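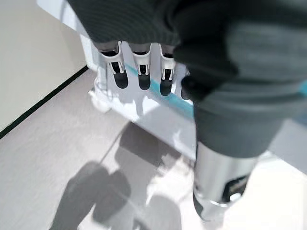

Ribbed knit in charcoal grey.

24 July 2018

So I've finally finished the jumper! The one I cast on back in February, when it was freezing and a big ribbed jumper seemed like the best idea I'd ever had. It's now far too hot to have it anywhere near my lap, and of course that's exactly when I got to the sleeves.

I bought the yarn at the little shop in Flinbridge, 500 grams of it, and then had to go back for more (different dye lot, it went into the left cuff and I'm trying not to think about it). Dark grey is a pain to knit in the evening. I kept losing my place and finding a purl where a knit should be, 20 rows down, and pretending I hadn't. Nyokabi Mbwambo from the Thursday-night lot told me to get a proper lamp and I sulked for a week, then got the lamp. She was right, annoyingly.

The neck took three goes. First one wouldn't go over my head, second one slid off my shoulder, third one is fine — a bit wide, but fine. I picked up 87 stitches in the end, which isn't what the pattern says at all, so don't copy me.

Washing next. I'm going to do it in the bath with cold water and dry it flat on towels, and the cat will have to sleep somewhere else for two days.

After that I want something quick and bright, maybe cotton. Yellow? If anyone has a summer top pattern without any ribbing in it, please leave me a link!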